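Can a robot put the toys away yet?

I have been promising a post on this since October, when my sister asked me (over a sink full of dishes) when she could finally stop picking up after her kids and let a machine do it. 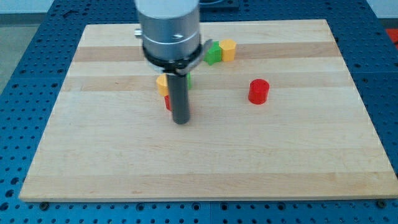
Tidying up is the hard part

My nephew's floor at the end of the day has got to be one of the toughest workplaces there is, so I'm always happy when people start small. Six plastic blocks on a wooden board, a couple of them side by side, three bunched up close together and one red cylinder standing off alone. A toddler would have the lot swept onto the floor in 2 seconds! For an arm with a plain round-tipped rod, every one of those blocks is its own little problem. Push the red cylinder too high and over it goes. Go for the bunch and you move all three when you only wanted one.

I asked my friend Philomena Fiadzo about this, as she used to keep the packing machines running at Ofori. She laughed at me. Her machines could do the same move all day long as long as the boxes showed up in the same spot, and if one came in crooked, somebody had to walk over and fix it. She figures pushing blocks around is closer to real housework than anything she ever had on her line, and I think she's right (don't tell her).

So what about the chores?

My own list for a house robot, in order: dishes, laundry, toys, that drawer. You know the drawer. I'd give vacuuming a pass, mine manages fine except for the rug fringe. Dishes I'd call a maybe, if you own 77 identical plates and never leave a fork in a mug. Laundry, no. I can't fold a fitted sheet myself, so I'm not throwing stones.

Toys are the one I keep going back and forth on. Blocks are stiff and brightly colored, and they don't care if you bump them. Stuffed rabbits are another matter, and so is anything with slime on it.

I told my sister to keep her laundry basket handy for now. She wants me to ask again next October.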